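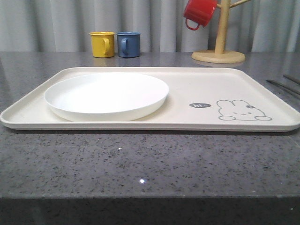

Fig. 1. Tray with plate, two mugs and the mug tree, from the fixed camera.

Filed under: Home Builds > Robot Arms > Course Notes
Reading time: 4 min

Burndale Shared Workshop
Build Your Own Arm, Unit 6: The Place Setting Task

By this unit your arm should be bolted down, homed and able to close on a block without stalling. If the elbow joint still drifts, go back to Unit 4 and redo the belt tension first.

6.1 The task

The arm sets a tray for one person. The plate goes on the left half of the tray. The fork, chopsticks and spoon go to the right of it, in that order, side by side. The mugs stay behind the tray for now. We come back to them, and to the red one on the tree, in Unit 7.

Use a tray with a raised rim if you have one. The fingers can touch down lightly against the rim to check height. A printed tray is fine, but a printed line can fool the edge finder in the Cudevham software. In Fig. 1 the bunny and its "hi~" bubble are in the same half of the tray where the cutlery goes, so turn edge matching off for that half and work from the taught positions.

6.2 Lighting and glare

Polished stone shows points of light from overhead, and steel is worse. A spoon bowl can wash out to plain white in the wrist view. Lower the exposure until you can see the outline of the bowl, then lock it. Leave auto exposure off for the whole session. A plain curtain makes a good background for the fixed camera.

6.3 Checking the layout

Run the program at 40 percent speed the first time. After the last release, back the arm off toward the front edge of the counter with the fingers open and take a still from the wrist camera. Check that the three utensils are parallel and that the spoon is clear of the rim. A slight diagonal is acceptable if all of them share it. Treat the chopsticks as one item, with the two rods side by side.
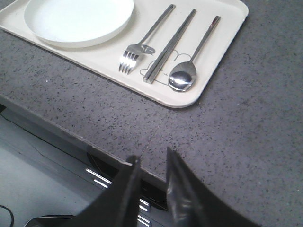 6.4 Homework for February

Do 14 clean runs and log each one. A run counts as clean if nothing is touched by hand between start and finish. Write down the grip force setting, the exposure value and which item failed, if any. Bring the log on paper or as a text file. Logs over 3000 lines should be trimmed before you hand them in.

Spare finger pads are in the Bruramano drawer. Sign the sheet when you take a pair.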